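Matching a glaze that went out of production

The municipal baths at Oltis were tiled in a palette of small glazed squares supplied by the Cozma works, which kept no recipes after it closed. When the main pool hall was surveyed before its repair, 332 tiles were listed as missing or too badly crazed to keep. Ileana Stanciu was given the job of making their replacements. I spoke to her in August at the workshop she shares with one other ceramicist, in a building behind the Grekia rail depot.

Her first point was about what matching means. A client generally brings one old tile and asks for more of the same. "I ask for 20," she said. "From different walls, and at least three from behind something, a pipe box or a cupboard. One tile gives you one colour. A wall gives you a range, and the range is what people have been looking at."

The range at Oltis was wide. The pale greens drifted towards grey on the north wall and towards yellow near the windows. Stanciu attributes little of this to light, because a fired glaze of that type is stable. She puts most of it down to the kiln. The Cozma works used a coal-fired kiln with a large difference in temperature between the floor and the crown, and tiles from both went into the same crates.

She works to a nominal top temperature of 1000 degrees, with a slow final rise and a soak of twenty-five minutes. An earlier series was fired at 870 and abandoned. The colour at that temperature was close, she said, but the surface had a sugary texture under the fingernail and took up ink when she tested it. 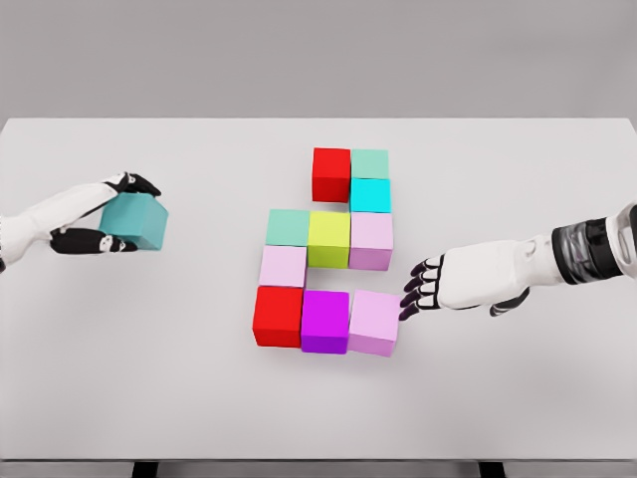
Coloured cubes on a white tabletop, one of them held in the air at the left.

The pinks took longest. Old pinks are often a chrome-tin stain, and chrome-tin is sensitive to the base glaze it sits in. Too much zinc and it goes brown. Too little calcium and it fades to a dirty white. Stanciu began with a commercial stain from Flekar at six per cent and worked downwards in half-point steps, altering the whiting at each stage. She keeps the tests on boards with the recipe written on the back of each piece in iron oxide, so that it survives a second firing.

"People label the front with a pencil," she said. "Then they fire it and the label's gone, and they have forty pinks and no idea."

I asked whether she measured the colours with an instrument. She does, though she trusts the result only up to a point. The spectrophotometer she borrows reads a spot a few millimetres wide, and an old tile with crazing gives a different figure wherever it is placed. She takes nine readings a tile, throws out the highest and lowest, and averages the rest. The figures tell her which direction to move in. The decision is made by eye, with the test piece wetted and held vertically beside an original, because that is how it will be seen in a pool hall.

The wetting matters more than I had expected. Dry, two tiles may look identical where one is a true gloss and the other slightly matt. Water levels out the difference in surface and leaves only the colour. Stanciu looks at both states and writes them down in separate columns. A pair that agrees wet and disagrees dry has a surface fault, which she corrects in the cooling. A pair that agrees dry and disagrees wet has a colour fault, and goes back to the recipe.

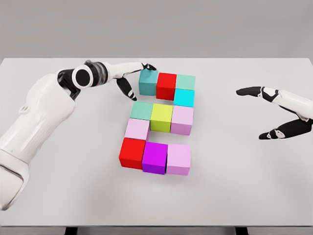
Neighbouring colours cause a different kind of trouble. A mint green that matched its original perfectly on the bench looked too blue once it was set beside a red. Stanciu now checks every test inside a small group of the colours it will sit among, in the order given on the survey drawings. She did not do this at the start and lost two firings to it.

"The eye compares," she said. "It's no use approving a green on its own if there are two reds next to it on the wall. You approve the group."

The body of the tile was simpler. The originals are a buff earthenware with a fine grog, pressed dry, and a modern equivalent was available. Its shrinkage was a little lower, so the press dies had to be cut slightly smaller than she had drawn them. The grid at Oltis has a joint of two millimetres and no cut pieces along the long walls, which leaves very little room for an oversized tile. Every replacement goes through a brass gauge before it is packed.

Delia Avram, who is running the repair on site, told me by telephone that the fixing has been slower than planned. The old bedding is a hard cement mortar, and removing a single damaged tile without loosening the four around it can take most of an hour. Her team drills a ring of small holes in the centre of the tile and works outwards with a narrow chisel. The new tiles are set in a weaker lime-based mortar, so that the next person to take one out will have an easier time of it.

Stanciu has fired the greens, the reds and most of the blues. The yellow-green is outstanding. The original almost certainly contained lead, and her leadless version is accurate in hue but lacks depth where the glaze pools at the edges. She is trying a thicker application over a thin white slip. If that fails she will add a small amount of strontium to the base, which means repeating the crazing tests from the beginning. Each of those tests runs for three weeks, and the kiln is booked for the first of them.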